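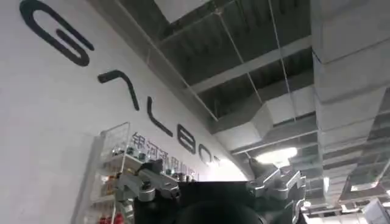
Flesano opens its Skernasau centre for repair of hearing aids in December

Skernasau – The hearing care company Flesano will open a new repair centre in Skernasau in December. The centre will receive hearing aids from clinics in the whole region, and it will return them to the wearer within 4 working days.

Until now, clinics in Skernasau have sent their devices to the workshop in Lisine. Last year that workshop repaired 1,168 hearing aids from Skernasau alone. The new centre has capacity for 3,000 repairs per year.

"For an older person, two weeks without a hearing aid is a very long time," said Maja Sikora, managing director of Flesano. "Our customers have told us this many times, and we are glad that we can now give them a better service."

The centre will be led by Gerd Schwerdtfeger, who has worked for the company in Lisine for eleven years. He will be joined by audiologist Dela Mahama. Wearers may also come in person, without appointment, from 9 a.m. until noon. Cleaning and change of tubing are free of charge at these hours, also for devices which were bought elsewhere.

With the opening, Flesano starts a loan program together with the Sarpong foundation. The program has 600 loan devices in its first year, and priority is given to school children and to people who live alone.

Clinics can register for the courier pickup from now on.

Media contact: Obed Quartey, Communications, Flesano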